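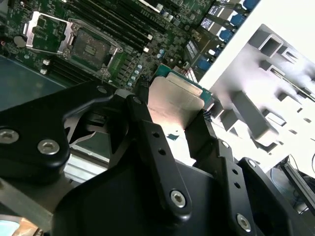 Notebook 4, p. 45

October, 3:40 pm

Pigment samples for the Simões panel, second go. Still not convinced by the dating. The dealer's sheet puts it in the first wave of abstract painting, and everyone who has handled it since has copied that line without checking the ground layer. I have the sheet in front of me and it cites nothing.

Sample 101, white, lower left corner. Under the microscope it looks like titanium white mixed with a little zinc. If the titanium is the rutile form, the early date is finished. If it is only in a retouch, we have learned nothing. The sample came from an area the Dilby report calls "untouched", but Dilby also calls the varnish original, and I took two different varnishes off the same swab.

Ran the cross section again at a higher magnification. Four layers where the report has three. The extra one is thin and gray, between the ground and the first blue. Could be dirt. Could be a sanded-down earlier picture, which would suit the people who want a lost Simões under there. I'd want to see it in more than one place before I wrote that down anywhere but here.

Blue: they say cobalt. Fine, maybe. The Jidano reference card we compare against has faded and I don't trust it for anything past "blue". Order a new one.

Canvas stamp reads LATOW 3106. The argument in the old catalog is that Latow numbered its rolls by year of trade, so 3106 has to be early. I can find no roll list at all, only a catalog quoting another catalog. A painter can also keep a canvas in a cupboard for twenty years – the stamp dates the cloth and that's it.

To do:
Take a second white from under the frame lip, away from any retouch.
Raman on both whites, same settings, same afternoon.
Ask Dilby for the raw spectra. The printed plots have no scale.
Leave "circa" off the label until this is done.

5:15 pm. Second white taken, bagged as 101b. Very small. Lamp off, panel back in the rack face in.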